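Category: List archive / Shared house and kitchen

Re: the table after Tuesday, and what goes in which bag

Tuva, all,

Sorry for the slow answer, I've been at the Doner Street place most of the week and only read mail on my phone, where I can't type worth a damn. Quick replies to the bits I can answer, then a longer moan about the table, then the thing about the oilcloth.

On Sunday evening Tuva Halvorsen wrote:

> Hi everyone. I'm trying to write one page for the people moving in
> in January and I keep getting stuck on the kitchen table. Every house
> does it differently. MacPherson clears it every night, Oleck clears it
> when someone can't find a place to put a plate down. I'd like to have
> three or four sentences that say what you do and in what order, so
> that someone who has never lived with other people can follow it.
>
> Also:
>
> 1. Do orange peels go in the compost or not? Edvin says no, Dragica
> says yes, I have been putting them in my pocket.
>
> 2. Milk cartons. Rinse or don't rinse?
>
> 3. Is anybody using a plastic sheet over the tablecloth and is it
> horrible? Ours is cloth only and it's ruined. Pornthip paid for it and
> I feel bad.
>
> 4. What do you do with things that are not trash but not anyone's?
>
> Tuva

OK so.

1. Peels. Yes to compost, in small amounts, torn up. Edvin is remembering the year the bin behind MacPherson went sour, and that was a whole crate of grapefruit somebody dumped in one go. A couple of oranges a day is fine. Tear them, don't leave the long curly ones whole, they dry into a sort of leather and you find them in the spring exactly as they went in. If you have no compost then regular trash. Not the sink. Lajos had the trap off at Oleck twice last winter and both times peel.

2. Cartons. Rinse, shake, leave upside down on the rack, flatten when dry. Takes no time. If you flatten it wet it glues itself shut with the milk inside and then you have that smell in the paper bin for a week. Kids' cartons too, the little ones with the straw – pull the straw out, it's separate.

3. Plastic over cloth – see further down, I have opinions.

4. Nobody's things. We have a tray. It used to be a drawer and the drawer was a mistake, you can close a drawer. Tray lives on the counter, everything that is not trash and has no owner goes on it, end of the month it gets emptied. Cables, mostly. Lids. That one glove. People complain for a day or two and then they use it.

Now the order, which is what you really asked. I'd say wet, then paper, then packets, then whatever's left. Wet first is the part people skip. They go for the big stuff, the carton and the bags and so on, since it makes the table look better fast, and meanwhile the peel gets pushed around and ends up under something. Then you wipe over it. Then it's in the cloth. So: peels first, tea bags, anything with juice in it. By hand or however you like, I don't care, just pick it up and don't sweep it. Sweeping is how you get the sticky line.
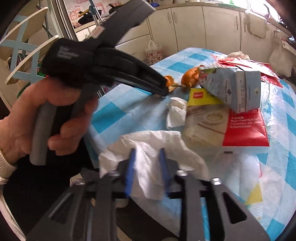
Then paper. Tissues and paper towels go together, one grab, and don't unfold them to check, you will be sorry. Used kitchen paper can go in with the compost if it only had food on it. If it had cleaner on it then trash. Clean sheets of paper are a different pile altogether, kids' drawing paper and colored sheets and letters – do not bin a sheet just becuase it's near the tissues. I did that with a permission slip once and I am still hearing about it.

Then packets. This is where it slows down because you have to look at each one. Empty or not empty. If there's still something in it, fold over, clip, cupboard. If you can't read the label (I can't read half of what's in our cupboard, Pornthip does the big shop at the Chinese grocery and I just eat what's there) then ask, don't guess. I threw out a nearly full pack of something last fall that I took for an old wrapper. Apparently it was the good stuff.

Clear bags with a thing in them: look at the thing. Not trash until somebody has said so. Tray.

Cloths last. Any cloth that's been lying on the table goes in the wash, don't reuse it to wipe the same table, I shouldn't have to write this down but I lived at Setix House for a year so I know I do.

And bags on the floor. One bag for trash while you're clearing, propped against a cabinet or a chair leg with the mouth open. Not hung on a chair, it tips the chair when it fills up. And take it OUT when you're done, the number of times I've come down in the morning and there's a nice pretty carrier bag standing there full of last night.

So for the page, something like this, cut it how you want:

Wet things first, picked up and not swept. Then paper. Then packets, one at a time, checking if they're empty. Anything you don't recognize goes on the tray. Cloths to the wash. Wipe. Bag out.

That's seven I think, you wanted three or four. Lose the cloths one if you have to.

Right, plastic over cloth. We've done it both ways. Cloth alone looks nicer for a week, that's all I'll say for it. With a household of that size and two of them under six it doesn't survive. What works is an ordinary cotton check underneath and clear sheet on top, and you wipe the sheet. A few things I wish we'd known:

– Let it lie flat for a day before you cut it. It comes off the roll with a memory. Warm room.

– Cut it to cover the top and hang down a hand's width. If it only covers part of the table everything runs to the edge and goes under, and damp gets trapped between the two layers and you get the gray spots. Ours was an offcut and too short on one side and that's exactly what happened on that side.

– Lift it once a week. Wipe the underside too. Yes really.

– No hot pans. It goes cloudy in a ring and doesn't come back. We've got two rings.

– Elbows. In summer it sticks to your arms. Dragica hates it and eats standing up from June on. I can't help with that.

The thick one is better than the thin one but costs more, and the thin one moves around when you wipe. Clips at the corners help. I had a price from the market man and lost the paper, will look. Don't buy the kind with a pattern printed on it to look like lace, it scratches off.

As for Pornthip's cloth – soak it. Cold water, overnight, then the enzyme stuff, then a normal wash. Orange comes out if you haven't ironed it in. Milk comes out. If it's tumeric, say goodbye. She's not upset by the way, I asked her, she said it was eight years old and she got it in a sale.

Other business, quickly, as I'm writing anyway:

Money. The shared kitchen pot is at 125 after the bin liners and the new dish rack. That needs to do us until the end of January so please no more fancy sponges. Dragica has the receipts in the blue envelope. If the roll of clear sheet comes out of the pot then it should be for all the houses, one roll, and we cut it between us. Lajos has the long table and proper scissors. I'd say yes to that, can people reply on list and not to me.

The bin liners were a box of 100 and they're the right size this time. Cupboard under the stairs at Oleck. Take a handful, not the box.

The code for the bike shed is still 2088, and no it isn't changing till the new people are in, so stop asking Edvin.

Cabinet handles. Two are loose at MacPherson and one at ours. It's one screw from the inside, anybody with a screwdriver can do it in the time it takes to write to the list about it. (I say this having written to the list about it.)

Chairs – we're one short again. If a chair has gone up to somebody's room could it please come back down before the weekend.

I have to run, van's outside. Tuva, send the draft round when you have it and I'll read it this time, promise. And please put the thing about the sink in bold or capitals or whatever, whichever one people read.

Oh and compost caddy. If you line it with a sheet of newspaper it comes out in one lump. Change it every other day, daily if there's fish. Edvin does his with nothing and rinses it and that works too but he's Edvin.

bye,
Marit (Oleck, top floor)

Last updated: Tuesday, 7:40 pm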